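About Coppens

Coppens teaches evening bookkeeping to people who keep receipts in shoeboxes. Tineke De Graaf started the school in Doststead with 2 students, one of whom had come in to ask for directions. She stayed for the whole course and passed.

We now have 21 evening classes on the books and a waiting list for payroll, a sentence Tineke never expected to write. Dennis Sowerby handles sales tax and anyone who cries. He has marked 1000 practice ledgers and still uses a green pen, on the theory that red upsets people who are already in the red.
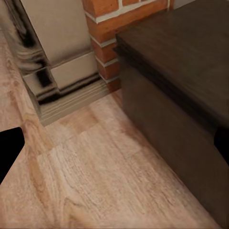
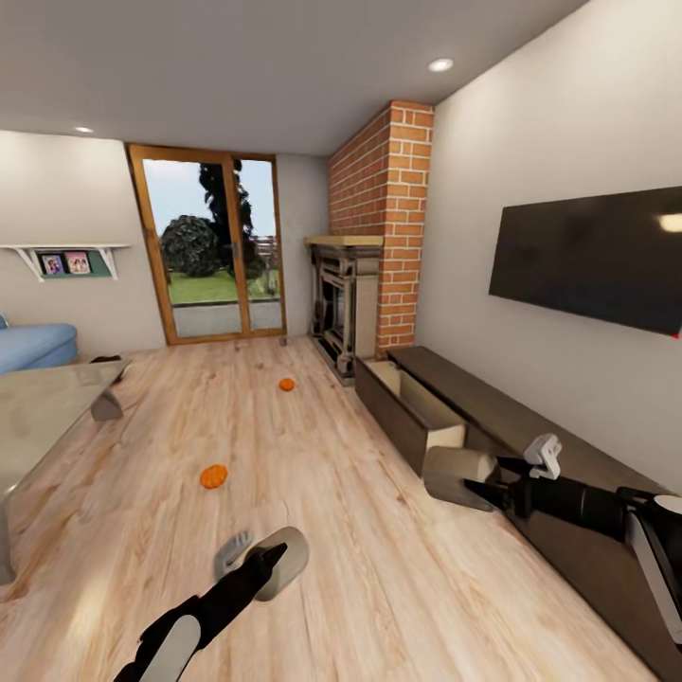
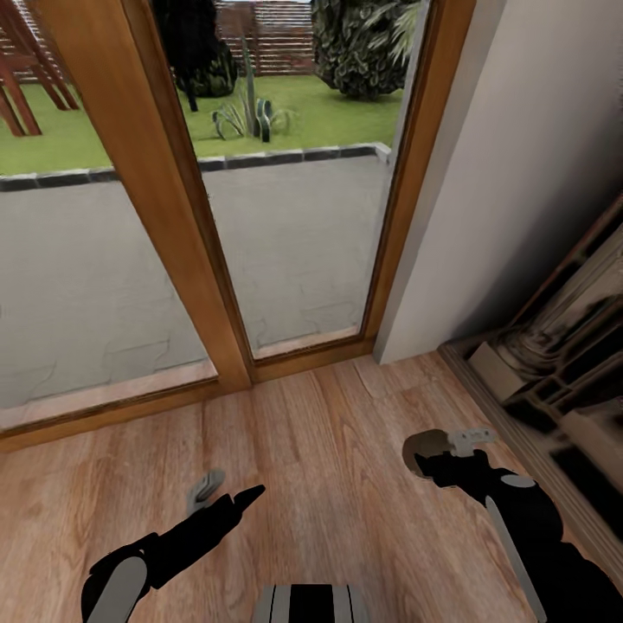
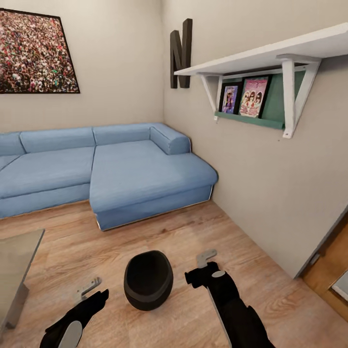 Beginners start with Fundness, our first course, and spend a whole evening on what counts as an asset. Week two is depreciation. Dennis likes to work it out on a light blue sectional like the one in the last picture, spread over the useful life of a sofa, which always starts an argument. The fee is $200, workbook included. Enrollment for the spring term closes Saturday, February 3, 2024. Bring the shoebox.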